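Coaching awards dataset, README

Hi! I put this list together because I wanted one place to look up women's college basketball coaching awards (and I kept losing my bookmarks). It has 2513 rows, one for each award and season, in a plain CSV. I call it Zeva.

Columns: award, season, coach, school, level, source. If a prize was shared, each coach gets her own row, so don't add up rows and call it a count of awards!

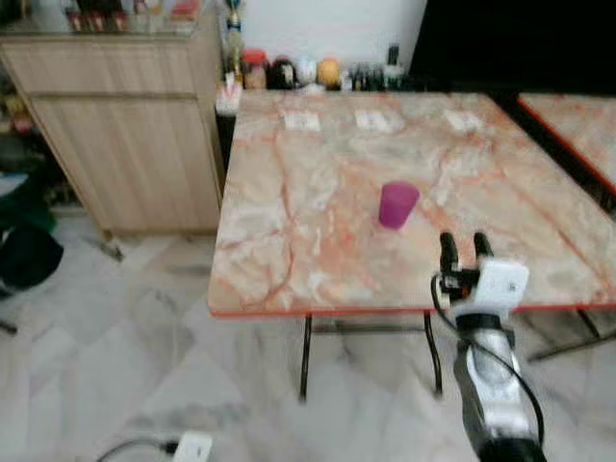 Plodeo wrote in May that the level column was mixing up junior colleges with Division III, and asked for a separate code. Good catch, it's in there now as JC.

Known gaps: 30 rows have no source, and 10 have a school name I couldn't match after a merger. I left those as printed in the old programs. I also checked 100 rows by hand against media guides and fixed the typos I found.

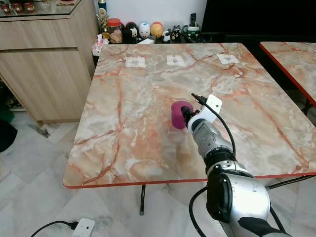 Purple piece above the marble-patterned table.

Last update: 8 Sep 2023. Use it however you like, just link back here, and send corrections with a page number if you have one.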